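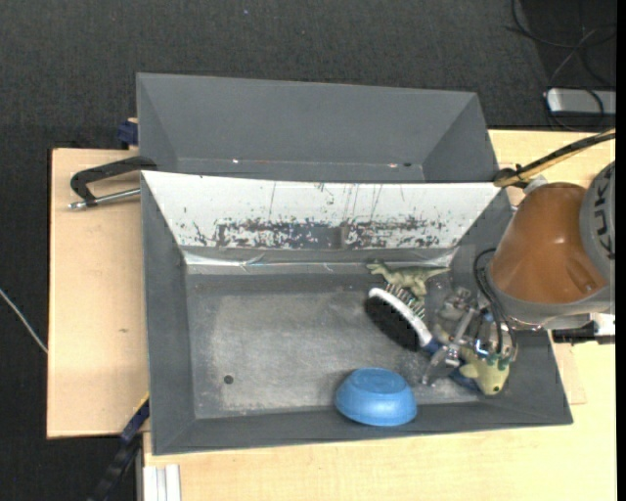 Sorting Mixed Household Items Using Two Bins

Print this page | E-mail this page

This guide is issued by the Amaral Household Services Office for residents and staff who are clearing small items from shared rooms, closets and drawers. It describes the two-bin method, in which mixed belongings are placed in one bin and moved one at a time to a second bin of similar size. The method suits small, unrelated objects of the kind that collect in a family room: a bowl, a toy dinosaur, a hairbrush. It is not intended for paperwork, medicines or anything with a blade.

Before You Begin

You will need two rigid bins with sloping sides and a table large enough to hold both. Gray bins are issued from the supply room on the first floor. Residents may use their own, provided that both will stand flat without rocking. Scuffs, scratches and worn paint on the inside do not affect use. Bins mended with tape may remain in service as long as the tape lies flat enough for a cloth to pass over it.

Set aside 40 minutes for a first session. Clear the table and wipe it down.

Step 1. Position the bins

Place the bins one behind the other with their long sides parallel. The bin nearer to you is the source bin and holds the unsorted items. The bin behind it is the receiving bin and should be empty at the start. Persons who prefer to work from left to right may set the bins side by side.

Step 2. Load the source bin

Put in only as many items as will lie on the floor of the bin without stacking. Three or four is a sensible load for children who are helping, and adults may take more. Do not tip a full drawer into the bin. Small pieces such as buttons, beads and game counters should go into a lidded jar first, particularly where a bin has a hole in the floor.

Step 3. Take one item at a time

Pick up a single item and decide where it belongs before touching the next. The categories used in this building are:

Kitchen
Toys
Personal care
Return to owner
Discard

Items for the category you are working on go into the receiving bin. Everything else stays in the source bin until its own turn. When the category is finished, carry the receiving bin to the proper shelf, empty it, and bring it back to the table.

Step 4. Handle each kind of item correctly

Bowls and cups. Lift a bowl that is lying upside down by its sides and check underneath, where smaller things are often trapped. Wash before returning it to the kitchen, even if it looks clean. Plastic bowls used for play should be kept with the toys and should not go back into the cupboard.

Toy animals. Wipe with a damp cloth and dry with a towel. Stand them on their feet on the shelf. Long tails are easily bent under the weight of other toys, so place these last.

Brushes. Remove hair from the bristles with a wide comb. Brushes with fine pins and a pad should not be soaked; wash the pins with a little soap and leave the brush face down on a towel overnight. A personal brush must be labeled or returned directly to its owner. It may not be placed in a shared basket.

Step 5. Check and clean the bins

When the source bin is empty, look along the seam where the walls meet the floor. Crumbs and grit settle there. Wipe both bins, including the receiving bin, and let them dry before stacking them.

Step 6. Record the session

Enter the room number and the number of items sorted on the sheet kept beside the supply room door. Sheets are collected each Friday by Naomi Gachanja. Between the opening of the program and the end of December, 1,946 items were recorded, of which 598 were returned to their owners and 1,194 went back to shared shelves. The remainder were discarded or given away.

Common Difficulties

The work stops partway through a category. This usually means that the category is too broad. Divide toys into two groups, such as animals and building sets, and continue.

An item belongs in two places. Choose the room in which it was last used. Questions about shared property may be referred to Godfrey Lema at the front desk.

The bins slide on the table. Lay a damp dishcloth under each one.

Additional bins may be requested in writing from Duarte Figueiredo. Please allow one week.

Print this page | E-mail this page

Related Items

Labeling Shelves in Shared Closets
Caring for Brushes and Combs
Toy Rotation for Small Rooms
Supply Room Hours and Request Form
What to Do With Unclaimed Property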